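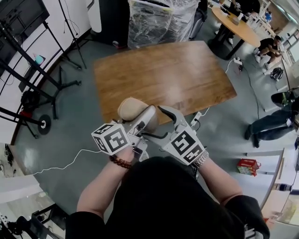
Slide 1. Hand-held gripper with a marker cube on each side, fingers closing around a beige object at the near edge of the table.

Speaker notes: Gathering examples by hand
Amra Georgiou, Jaswood workshop day, afternoon session

Leave slide 1 up while people sit down. Start when the doors close.

Hello, I'm Amra. I run collection on the Clasex project. I don't train the models. My group makes the examples that the training people use, and this talk is about how we make them and what we got wrong in the first round.

Point at the gripper. Two grey fingers with black rubber pads on the inside. Both hands on the body of the tool. The white cubes with the black square patterns are how we know where the tool is. The collector does the task with the gripper, we record, and the recording becomes one example.

Ask: who here has collected demonstrations by hand? Who has done it for a full day? (Expect fewer hands the second time. Move on.)

Slide 2. What one example contains

Keep this short, most of the room knows it.

An example for us is one attempt at one task, from start pose to end pose. It has the head view, the tool position over time, how far the fingers are open, and a line of text saying what the task was. It also has a label: good, usable, or bad.

We keep the bad ones. They go in a separate folder and don't go into training by default. The training group asked for them in November and we were glad we hadn't deleted them.

Say the text line out loud: "pick up the object and place it at the far side of the table." We write it before the attempt. In the first round we wrote it afterward, and people described what they had done, including their mistakes. The model people then had a pile of examples where the instruction said "push the object off to the left and pick it up again."

Slide 3. The numbers for round one

200 examples per task. 17 tasks. 3 collectors.

Read the numbers, then wait. Someone will ask how long it took. Answer: longer than planned, and most of the extra time went to resets and not to the attempts themselves.

64 examples were thrown out of the first task alone. Slide 4 is why.

Slide 4. Why we lost 64

Go through these slowly.

Markers out of view. When you turn the wrist far enough, your own forearm covers a cube. The collector can't tell this is happening. The tool position jumps or freezes for a moment and the example is no good. Loose sleeves made it worse. We now do a check turn at the beginning of each block: roll the tool left, roll it right, tip it forward, look at the tracking screen.

Starting too early. People reach for the object while the recording is still being set up. The start pose is then different every time, and some examples begin with the fingers already half shut. The fix was a spoken "go" from the second person. We tried a beep. People talked over it.

Grasping at the table edge. The slide 1 grasp is at the near edge of the table. Soft or rounded objects there are hard for new collectors, who tend to pinch the top and drag. A better way is to come in level, with a finger on either side, and close slowly. If the object shifts, stop, open and record it as bad. Don't chase it.

(If time is short, skip to slide 5.)

Wrong label. Collectors are kind to themselves at the end of the day. We compared labels from the morning with labels from the last hour and the last hour had far more "good." Now the second person labels.

Slide 5. Working in a shared room

We don't have a closed lab. Other people work and sit in the same space, and they show up in the background of the head view. I get asked about this at every talk, so say it before the questions.

Two points.

First, for the model we decided that a changing background was fine. We had a plan to hang a curtain. The training group at Shehu asked us to wait until they had run the first set without it. They ran it, and the curtain never got bought. I can't tell you it would have been worse with a curtain, as we didn't test it.

Second, for the people. Everybody who may be in view gets told, and has signed the form. Faces are blurred before anything leaves our drive. If a visitor comes in, we stop until they've been told. This has cost us perhaps an hour a week and I wouldn't drop it.

Also mention cables. Look at the floor on slide 1. Power strips and cables by the table and a helmet-like device down there too. Tell people to walk the floor before a block. The collector is looking at the tool and at nothing else, and the cable is what finds their foot. We now walk the floor at the start of the day and again after lunch.

Slide 6. The two-person setup

Collector: holds the tool, does the task, says "done."

Second person: reads the task line, says "go," watches tracking, resets the table, labels.

They swap every block. A block is twenty minutes. We started with forty and the wrists gave out. The tool isn't heavy when you pick it up. It is heavy at half past three.

Tell the story about the reset cards. In round one the second person put the object back wherever seemed right, and that turned out to be the same patch of table nearly every time. The model learned that patch. Move the object a hand's width to the side and it reached for the old place. So Zaka, our small script for running sessions, now deals out a card for each attempt with a position and a turn for the object. The second person sets it to match. It adds a few seconds. Nobody likes it, and it stays.

Slide 7. What to vary and what to hold still

Vary: object position, object turn, which object, height of approach, who is collecting.

Hold still: the task line, the start pose, the table height, the order of "go" and "done."

I'd put lighting in the first list now. In round one it was left alone and the sessions were mostly in the morning. We noticed when the robot did worse after lunch on a bright Monday. The table we use has a shine on it and the light comes back off the wood. We spent two days looking at the gripper before someone thought of the blinds.

Speed is the one people argue about. We tell collectors to move at the speed they would use to hand someone a full cup. Faster than that and the fingers close late. Much slower and you get long stretches where nothing happens, and the model copies those too – it will sit over the object and wait.

Slide 8. Training a new collector

Day one, no recording that counts. They do thirty practice attempts and then watch ten of them back with whoever is training them. Watching back does more than any written guide we've made. People see the forearm covering the cube and they stop doing it.

Day two, real blocks, but with an experienced second person.

After that they're in the rotation. We look at everyone's first week again at the end of it, and we have redone some of those weeks in full.

Watches and bracelets are fine with us as long as they don't touch the trigger hand's grip or hang in front of a cube. Some groups ban them. We'd rather have hands that look like ordinary hands.

Slide 9. Round two

Plans, keep it to a minute.

Fewer tasks, more objects per task. A second table in a different room. Position cards from the first day. Labels by the second person from the first day. Lights changed on purpose between blocks.

Open problem: soft objects. They change shape when gripped, and they don't go back to the same shape for the next attempt. Our reset cards say where to put the thing and which way it faces. They say nothing about how squashed it is. If anyone here has a good way to handle that, please find me at the break.

Slide 10. Questions

Likely ones, with answers:

Why not drive the robot itself for collection? We did at first. It was slower for us and only one person could work at a time.

Does the model mind that a person's arms are in the view? The view gets cropped around the tool before training. Ask the Shehu people for the details, I don't want to get it wrong.

Can we have the data? Round one, yes, after blurring is checked. Write to me. Round two, not yet.

How do you pay collectors? By the hour, never by the example. We talked about paying by the example for one afternoon and could all see what the labels would look like.

Put slide 1 back up for the questions. Hand the clicker back to the desk on the way out.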